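Dedis Folding Tables and the Small Bin Problem

September 16, 2022

I moved my sorting work off the dining table in June. It was supposed to be temporary, but I have used folding tables ever since and I don't plan to go back. A few readers asked what I bought and how I set things up, so I'm putting it all in one post.

The tables are the white folding kind from Dedis. I looked at a used wooden desk first, but it would not have fit through the door without taking the legs off, and the legs were glued. Folding tables come in sideways. They also go away again if I need the floor, though so far I have only folded one of them, and that was to sweep.

What I sort is mostly small stuff. Buttons, beads, old keys, drawer knobs, the hardware that comes in little bags with furniture. I buy mixed boxes of it at the Wallemport flea market and break them down into lots that make sense. Some of it I keep, some of it I sell, and a fair amount goes in the trash. The last big box I brought home was marked as 200 pieces of sewing notions. It also had a lot of dried rubber bands in it.

White is a good color for this job. I didn't choose it for that, it was just what they had, but a dark button on a white table is easy to find and on my old brown table it was not. Clear beads are still a problem. For those I put down a dish towel. The white does show every pencil mark and every smear of glue, so I wipe it down at the end with dish soap and a wet rag. I tried a spray cleaner once and it left streaks that took longer to get off than the dirt did.

Putting two tables together gives you a seam. I knew that going in and I still underestimated it. Small round things roll, and they roll toward the seam, and then they are on the floor. One table also sits a little lower than the other, so pushing them tight doesn't really solve it. I tried packing tape over the gap. It held for a while and then collected lint and came up at the ends. After that I tried a strip of felt, which worked better until I caught it with my sleeve and sent a whole pile of snaps over the side.

What I do now is keep the small things in something with a lid, and keep that something well away from the join.

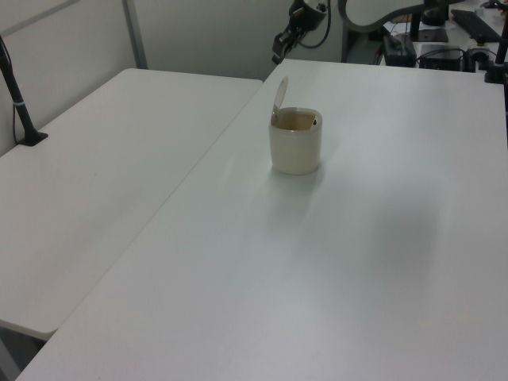
The little cream flip-top, open on the right-hand table.

I went through several containers before I settled on this type. Jam jars were first. They are free and you can see what's in them, but the screw lids take two hands, and I usually have a button in one of them. Then I used muffin tins, which are great until you have to stop halfway and put things away. There is no way to put away a full muffin tin. I also bought one of those plastic cases with dividers from Aranda, and I still use it for screws, but the compartments are too shallow for keys.

The flip-top works because the lid stays attached. I can't set it down somewhere and lose it, and I have lost a lot of lids. When it's up, it stands at the back and leaves the front open for dropping things in. When I'm done I push it shut and the container goes on the shelf. The inside is a light tan, so dark things show up fine. Pale shell buttons blend in more than I'd like, and I tip those out onto the towel to look them over.

It is small. That was a complaint when I first got it and now I think it's fine. A small container fills up, and when it fills up I have to decide what to do with what's in it. With the big bins I used to just keep adding. I had one bin labeled "misc metal" that I carried through two moves without ever getting to the bottom of it.

My routine is simple enough. I dump part of a box on one table, never the whole box. I pull the trash first. Then I pull anything big enough to stand on its own, like knobs and buckles, and push that to the far side. Whatever is left gets sorted by kind, and only then by color. I used to do color first because it looks nicer, and I ended up with a pile of red things that had nothing else to do with each other.

Anything I can't identify goes in the flip-top until the end. Usually it turns out to be part of something else in the same box. If it doesn't, I give it one week and then it goes.

For labels I use masking tape and a pencil. Marker bleeds through and the pencil can be erased when the contents change. I put the tape on the side and never on the lid, since the containers get stacked on the shelf in no special order and a lid label is no help from the front.

A couple of things I would still like to fix. The light reflects off the tabletop, and after an hour or so it gets tiring to look at. A Kellitent cloth in gray might help, but I'm not sure I want fabric down where I'm using glue. I have also thought about raising the tables. Standing is easier on my back for this than sitting, but they're low for standing. Bed risers would do it if the feet fit, and I haven't measured them yet.

Next up is a box of 4 drawers' worth of old upholstery tacks. Some are rusty and they are all mixed with carpet tacks, so that one will be done in gloves, and I'm going to need a container I don't mind scratching.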